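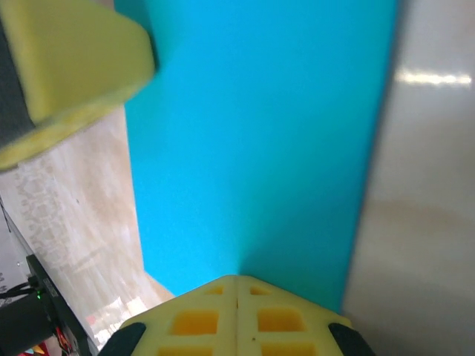 Undska Equipment Office
Reviewing Body for Bench Automation

Review of the Hudov Two-Arm Bench Cell, assessed against the Plosix Rules for Small Shared Workcells

Issued 31/10/2020

The Hudov cell is sold to training centers and small laboratories that need two light robot arms working over one floor panel. The Office was asked to review it for general purchase by member sites. The review was carried out against the Plosix Rules, which contain 11 clauses on mounting, cabling, enclosure, gripping surfaces, and conduct of staff. Member sites already hold copies of the Rules, and the clauses are not repeated in full.

The test work was the handling of thin flat goods. A plain blue sheet was placed on the floor panel, picked up at an edge or corner, lifted, and set down again. Work of this kind is a fair test of a small gripper. Thin goods offer very little to hold, and errors in finger alignment show early.

Search this site Enter keyword Go

Grippers and fingers

The cell was supplied for review with yellow fingers that meet along a straight center line and come to a low peak at the tip. Each finger has rectangular pockets in its face, smallest toward the tip. The Rules require that fingers be free of sharp edges, that the tips meet without a step, and that the two halves be replaced as a pair. The first two requirements were met on delivery. The third is a matter for the site, and Hudov should say so in the manual, which at present allows single fingers to be ordered.

Reviewers ran 1000 grip cycles over the review period. The finger tips were inspected at the start and end of each session and remained fit for use. Dust does gather in the pockets. Sites should brush them out as part of the weekly check and should not use solvent.

Grip force is set in software. The factory value is suitable for card and stiff sheet but too high for thin material, which wrinkles where it is pinched. A lower value should be recorded on the job sheet before work begins. The Rules permit an operator to reduce grip force without approval, but any increase must be signed for.
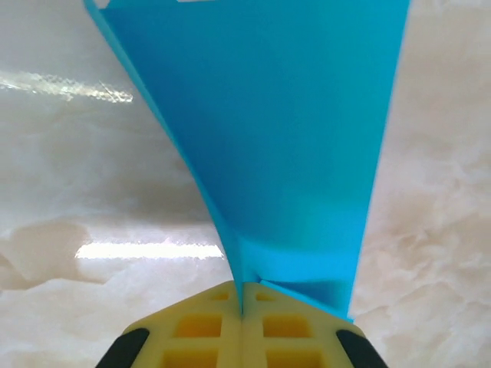 Floor panel and lighting

The floor panel has a marble pattern in white, cream, and tan. It wipes clean easily, and thin goods slide on it without catching. It is also glossy, and ceiling lights show in it as bright streaks. Clause 6 of the Rules asks that the work surface "not return direct light to any camera used for guidance or record." In the Office's opinion the panel as supplied does not satisfy this clause under ordinary ceiling lights.

Two remedies are open to a site. The lights may be fitted with diffusers, or the panel may be exchanged for the matt version that Hudov lists as an option. The Office prefers the second. Diffusers tend to be taken down for cleaning and left down, and the fault then returns without anyone having made a decision about it.

The patterned lining on the walls of the enclosure drew some discussion among reviewers. The Rules do not forbid a patterned background. They ask only that the background stay the same for the whole of a recorded job, and that it differ clearly in color from the goods. A blue sheet is well separated from gray and white walls and from a beige floor. Sites that handle gray or cream goods should plan for a plain lining.

Mounting and reach

Both arms stand on black plates bolted to one aluminum rail. The shared rail is the strongest feature of the design. It keeps the two bases in line with each other, and it allows the spacing to be changed with ordinary hand tools. After any change of spacing, the Rules require the bolts to be checked, the new position to be marked, and both arms to be taken through their home positions at low speed. 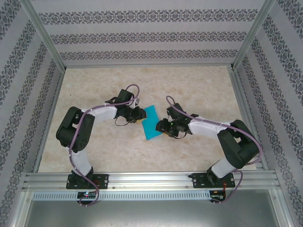 The same clause deals with overlap. Where two arms can reach the same point, one of them must be named as the leading arm for the job, and the other must wait outside the shared area until it is called. Hudov's control program supports this, but the setting is off by default. The Office considers this a serious omission. The setting should be switched on before the cell is first used and should be protected by password.

Reviewers also recommend a clear distance of 300 mm between the front of the rail and any seat or standing place used by staff. This is greater than the Rules require. The additional space was found useful when an operator needed to reach the control boards, which sit low, below the rail.

Cabling

Each arm carries a purple cable along its links. The routing leaves a loop of slack at the wrist, and slack is needed there if the joint is to turn freely. The loop should nevertheless be checked at full reach, with power off, each time a cable tie is replaced. Ties should hold the cable without pressing into it.

The control boards carry small indicator lights, which are helpful at start-up. The boards themselves should be covered. The Rules treat any board within reach of a seated person as exposed, and a simple vented cover is enough to comply. Lashari supplies one in the correct size, and it was fitted during the second half of the review without difficulty.

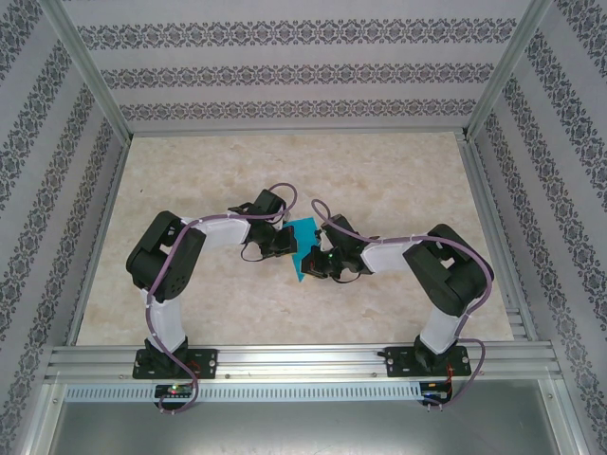
Hudov bench cell: both arms on the shared rail, blue sheet on the floor panel between the grippers.

Findings

The Office approves the Hudov cell for purchase by member sites, subject to these conditions:

- The leading-arm setting is to be switched on before first use.
- Control boards are to be covered.
- Glare from the floor panel is to be corrected wherever a camera is used for guidance or record.
- Fingers are to be ordered and replaced in pairs.

Staff are to complete 2 supervised sessions before operating the cell alone. Sites that already own a Hudov cell have until the end of January to meet the conditions. Requests for more time should be sent to the Office in writing, stating which condition is outstanding and whether the cell will remain in use in the meantime.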